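Tindgate Community Help > Clubs and Classes > Robotics

Our arm drops the part at the basket rim, only when it comes from the right
Posted by Gizella Pintér

Hello all. I help with the robotics club at the school in Brarnton. We meet on Tuesday after lessons. The students are preparing a pick and place task for the club day in April: the arm must take a small soft object from the table and put it in a basket. They named the arm Otis.

Picking is good now. The students made 85 tries last month and wrote each one in a notebook, and the grasp is almost always fine. The trouble is the placing. When the object starts on the right side of the table, Otis carries it low across the table, touches the rim of the basket, and the object falls outside. When the object starts in front of the basket, it goes in without trouble.

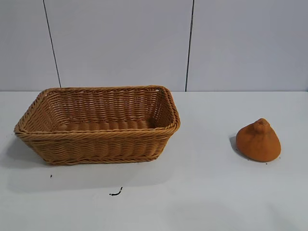 Start position for the right-side run, basket on the left.

The arm goes from the pick point to the place point with a straight move. We gave it a safe height, but I am not sure that the program uses it. The speed is set to 500 in the control software, and I don't know the unit, the manual is not clear about this. We tried slower and it still touches. One student wants to cut the basket lower. I would like to try something else first.

Can somebody tell me where to look? The students are 13 and 14 years old, so please use simple words if possible.

Irfan Marwat
Cut the basket, problem solved. Or use a flat tray.

Elfriede Eberhard
Dear Gizella, please leave the basket whole for now. I had the same trouble with my class two years ago and I think your program has only 2 points in it, pick and place. The arm then takes the shortest way between them. If the place point is lower than the rim, the shortest way from the side goes through the rim, and a slower speed will not change this.

You need more points. I would write the run like this:

Close the gripper at the pick point.
Go straight up to the safe height, and do not move sideways yet.
Go sideways at this height until the gripper is over the middle of the basket.
Go straight down a little, then open.
Go straight up again before you return home.

The safe height must be measured from the bottom of the object that hangs in the gripper. My students measured from the fingertips and lost one afternoon with it. Take a ruler, measure the rim from the table, add the part of the object that hangs under the fingers, and then add 2 centimeters more.

Also look at which way the basket is turned. With the long side along the path you have more room for error left and right, but less to the front and back. Put tape marks on the table at the corners, because a light basket moves when it is touched and then the next tries are wrong also.

About the 500 I cannot help, I don't know your software.

Gizella Pintér
Thank you Elfriede. I opened the program with Kao, one of the older students, and you are right, it has only the two points. The safe height was written at the top as a number but no line was using it. We will add the points on Tuesday and put the tape.

Flurina Oberholzer
One small thing to add to the good answer from Elfriede. After you add the "up" point, check if your software rounds the corners between points. Ours had a setting called blending, and it was on. The arm began to go sideways before it was completely up, and we still touched the rim sometimes. Set it to zero for the point above the pick and for the point above the basket. The movement looks less nice, with small stops, but for a club day I would accept that.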